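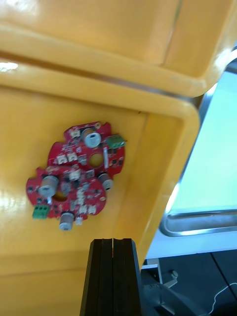
Two round red boards in a yellow tray, one lapping over the other.

April 7, 2018
Posted by M. Kalogeropoulos

I have been thinking about laundry again. More exactly, I have been thinking about why I still fold mine by hand when a machine can weld a car door in the time it takes me to find a matching sock. Every few months I get excited about this question and fill a page with it, so here we go!

My first job was at a little repair shop called Drokonby, and most of what I did there was sorting. Boards in one tray, wiring in another, small stuff wherever it fit. We had 2700 returned units come through in one season and I swear I touched every part of every one of them. It was dull work, and I was sure back then that it would be the first thing to go to the robots. It's picking things up and putting them down. How hard can that be?

Pretty hard, and I find that more interesting every year. Take two boards like the ones at the top of this post. They overlap, so you have to decide which one to lift first. They have tall capacitors standing up on them and a hole through the middle and notches all around the edge, and you'd like to get hold of one without squeezing anything that snaps off. You or I would slide a fingernail under the rim and be done. A gripper with two straight fingers has to find one decent place to pinch, come in at the right angle, and notice if the second board is coming along for the ride.

And a board is the easy part, because at least a board keeps its shape.

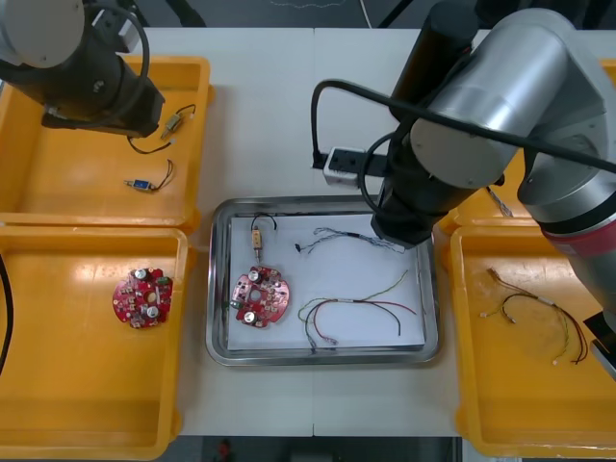
Wires are where I get really hooked. A wire never lies the same way twice. You pull the red one and the yellow one comes with it, and the connector on the end catches on something you weren't even looking at. I used to untangle bundles at Drokonby while talking about last night's game, with my hands doing all of it on their own, and I still couldn't tell you what rule I was following. Try writing that down for a machine.

Which brings me back to the laundry! A shirt is basically a very wide wire. So is a fitted sheet (worse, if you ask me). My sister-in-law has a Rimivus floor cleaner, and it does a lovely job right up until it meets a phone charger, and then somebody has to go rescue it from behind the couch. Same problem, different room.

So can they do our chores yet? My answer in November was "some of them, slowly, if you tidy up first," and I'm sticking with it. But I'm much more hopeful than I was. Two arms help a lot, I think — one to hold, one to pull, same as us. I'd happily pay 2000 dollars for a pair that could empty the dishwasher, even if it took all night and stacked the bowls wrong.

Next time I want to write about the Sasia sewing machine I picked up for 175 dollars, and why threading it still takes me four tries.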